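Search this site

Category: Community News, Music

Plustitbridge Choir Festival Returns in July

PLUSTITBRIDGE – The town's summer choir festival is back, and it's bigger than ever! This year 462 singers from 14 choirs will fill Steltum Hall. 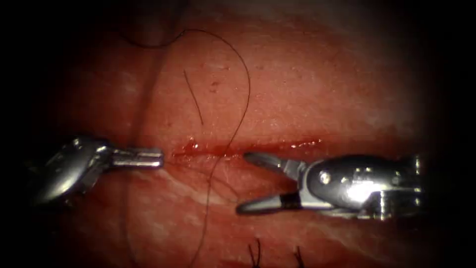
Do singers need to audition? Anyone who can make the 6 p.m. rehearsals is welcome.

"I still get goosebumps at the first chord," said director Amr Bensaid.

New this year is a late show led by Driss Saber – all folk songs, all sung by heart.

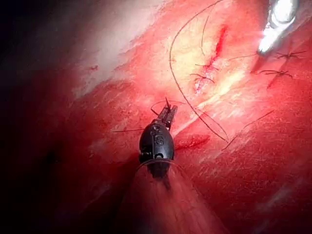
The late show starts at 9 p.m., and seats are free.

Sign up for our newsletter. You can unsubscribe at any time.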